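Throw pillow

A throw pillow, also called a scatter cushion or toss pillow, is a small pillow placed on a sofa, armchair, bench, or bed. It may be used for decoration, for support of the lower back or neck, or for both. Throw pillows differ from bed pillows in size and in their covers, and from seat and back cushions in that they are not part of the furniture and can be moved freely.

Construction

Most throw pillows have two parts: an inner pad, known as the insert or form, and an outer cover. Inserts are filled with polyester fiber, feathers, down, foam, or kapok. Covers close with a zipper, an envelope flap, or a hand-sewn seam. An insert is often cut slightly larger than its cover, which gives a fuller shape. Corners tend to come out pointed on a square-cut cover — the so-called dog ear — and some makers taper them to avoid this.

Square pillows are the most common. Rectangular ones, often sold as lumbar pillows, are usually meant to sit behind the lower back.

Placement on sofas

Pillows are commonly stood upright against the backrest, either in the corners or near the middle. On leather, a fabric pillow may slide forward, and deep seats make this more noticeable. Channel stitching and button tufting give the upholstery a surface of its own, and plain covers are often chosen to go with it.
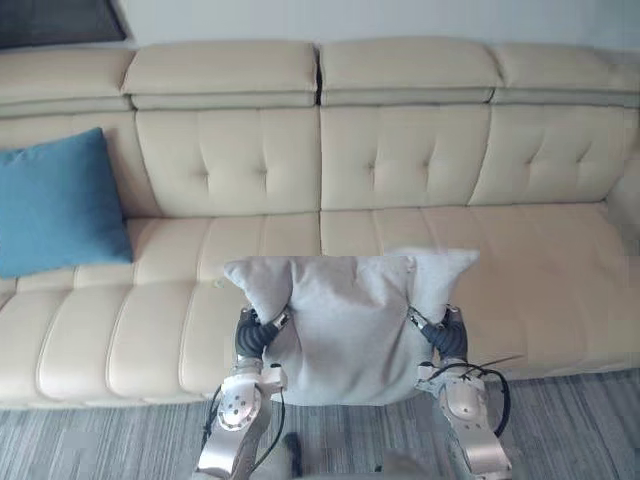
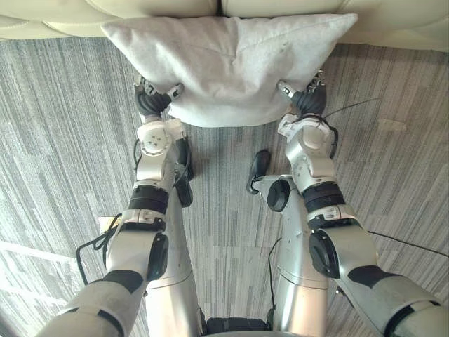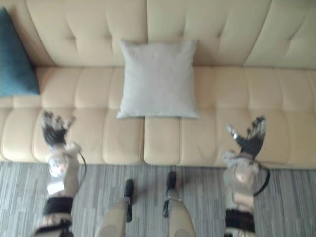
Plain throw pillows with a cream-colored sofa

Lacey Yeoman, in her household manual The Lelstead Book of Rooms, divides arrangements into "paired" and "loose." In a paired arrangement, matching pillows stand at both ends of the sofa. A loose arrangement mixes colors and need not be symmetrical. The manual lists 539 arrangements in all, many of them for window seats and daybeds.

Care

Removable covers are washed according to the fabric label. Feather and down inserts are plumped by hand, by pushing in from opposite sides and letting go. Polyester fiber flattens with use and cannot always be restored — replacing the insert is the usual remedy. Dark covers are best checked for color transfer before being left on pale leather.

See also

Bolster
Cushion
Slipcover
Upholstery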